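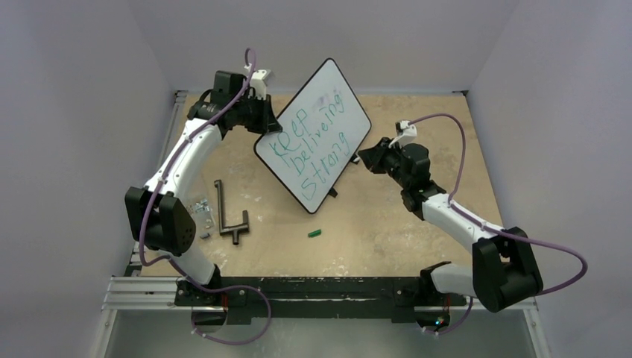
Small Whiteboards for Writing Practice: Progress Report to the Brera Fund

Prepared by Milagros Castillo, Program Lead, Rinis Learning Center

1. Activity since the last report

The grant covers the purchase and use of small whiteboards in our beginning writing groups. All 119 boards were delivered by February, and 104 are now in regular use. The remaining boards are held in the supply closet as replacements. Each is light enough to be passed across a table, with rounded corners and a thin black frame.

Learners write one short message per session, read it aloud and then erase it. Messages are composed without a model to copy from, and spelling is left as written until the group has read the text together. "keep beliveing strong," set out over three lines in teal-green marker, is typical in length of what the groups now attempt. In the fall, most learners were writing single words.

2. Attendance

The Thursday evening group has grown to 29 learners and has been divided between two tables. Shahab Rostami leads the first and Pornthip Thammasiri the second. The morning group is unchanged.

3. Condition of materials

The boards are holding up well. The main difficulty is erasing – gray smudges remain on the surface after dry wiping, and lighter marker colors become hard to read over them. Berkay Güneş has tested a damp cloth followed by a dry one, with better results, and the instructions kept with the boards have been revised. Markers are being used up faster than planned. We ask the Fund's approval to move the unspent storage allowance to the marker line; the total budget would not change.

4. Work remaining

– Order 100 replacement markers in darker colors.
– Complete the spring writing review for both groups.
– Agree on a way to keep a record of messages before they are erased. Gönül Yalçınkaya will circulate a draft procedure to the instructors.

The final report will include the results of the writing review and a full statement of spending.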